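From: Nerys Lewis
To: Kedgate Automation members list
Date: 13/07/2019
Subject: Re: Open day at Grindilport - program and questions from members

Dear members,

Thank you to everyone who has replied to the first notice. Places for the morning session are now full, with 37 names on the list. There are still places in the afternoon, and Gervasio Herrera has asked that anyone who can move to the later session let him know. I answer below the points raised by Chiamaka Danladi, as several others have written with the same questions.

Chiamaka Danladi wrote:
> Thank you for the notice. Before I register our group, could you
> confirm three things?
>
> 1. Will visitors see the handling of clothing and household fabrics,
> or only the rigid parts that were shown in June? Our interest is
> almost entirely in the former.
>
> 2. Are visitors allowed to try the hand-held grippers themselves?
>
> 3. Is the building open to visitors who cannot manage stairs? The
> Aguirre room, as I remember it, is on the upper floor.
>
> We would be a party of five or six.

On the first point, fabrics will take up most of the demonstration. The June visit was built around boxes and bottles, and a number of members told us afterward that they had hoped for something harder. Elin Morgan has therefore planned the session around garments, towels and blankets, which will be picked up, lifted and folded by operators holding the grippers by hand. Dark garments are included on purpose. Folds in black cloth are difficult for cameras to pick out, and Elin will speak on this for part of the session.

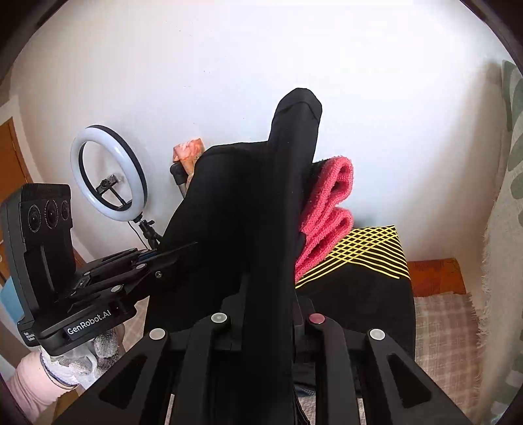 On the second point, visitors may try the grippers after the operators have finished. We ask that you wait to be shown how to hold the mount, and that you keep your other hand clear of the fingers while they are closing. Gloves will be provided in two sizes. Children under 12 may watch but may not handle the equipment. Each turn will be kept short so that all who wish to take part can do so.

On the third point, the Aguirre room is indeed on the upper floor, but there is an elevator by the east entrance. Please ask for it at the front desk, where Angharad Ellis will be signing visitors in.

Further items, for all who plan to attend:

The morning session holds 37 visitors and the afternoon session 33. The talk on the Stunetti folding project will be given in both and lasts 20 minutes. Time for questions follows.

Parking is available behind the building. The barrier code will be sent with your confirmation - please do not pass it on to others.

Photographs are welcome, except during the Stunetti talk, where some of the results have not yet been published.

A printed program will be handed out at the desk. Members who need it in large type should write to Angharad Ellis in advance.

Chiamaka, your party can be placed together in the afternoon session if you send me the names. I would also be glad to know whether any of your group will need the elevator.

Members who registered for both sessions by mistake are asked to tell us which one they prefer.

With kind regards,

Nerys Lewis
Visits and Demonstrations
Kedgate Automation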